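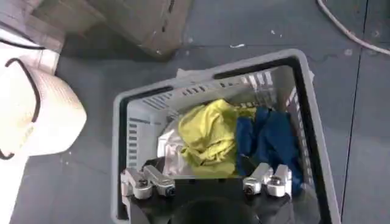
Home News Campaigns Members Contact

Warlow Advertising Council

1/9 The Council has completed its November review of unaddressed letterbox advertising in the Warlow and Manzano delivery areas. A summary of the principal findings follows.

2/9 A total of 2,844 households were invited to take part. Completed diaries were received from 335, recording each catalogue, leaflet and postcard delivered over a fortnight.

3/9 Of the households that responded, 257 reported keeping at least one item for longer than a day. Supermarket catalogues and notices from local trades were the items most often kept.

4/9 Recall of the advertiser's name was weaker. Respondents frequently remembered the offer and attributed it to a competitor, particularly where the business name appeared only on the reverse.

5/9 Members are reminded that "No Junk Mail" stickers must be honoured by all contracted distributors. The review recorded 39 complaints on this point, almost all from Manzano. Each has been referred to the distributor concerned.

6/9 Silvan Eberhard, Head of Standards: "A household that has declined advertising material is entitled to have that decision respected. We expect distributors to brief their walkers accordingly."

7/9 Two member agencies, Faver and Preser, will trial a revised postcard format in the new year. The business name, suburb and telephone number will be printed on both sides, and the offer's closing date will appear in bold.

8/9 Enquiries regarding the trial should be directed to Ferhat Ekinci, Member Programmes. Agencies wishing to enrol must supply a current distribution agreement and a sample of recent artwork by Fri 15 December.

9/9 The full report, including the diary form and the breakdown by suburb, is available to financial members on request. Non-members may apply in writing to the Council's office.

Filed under: Print & Letterbox, Industry Standards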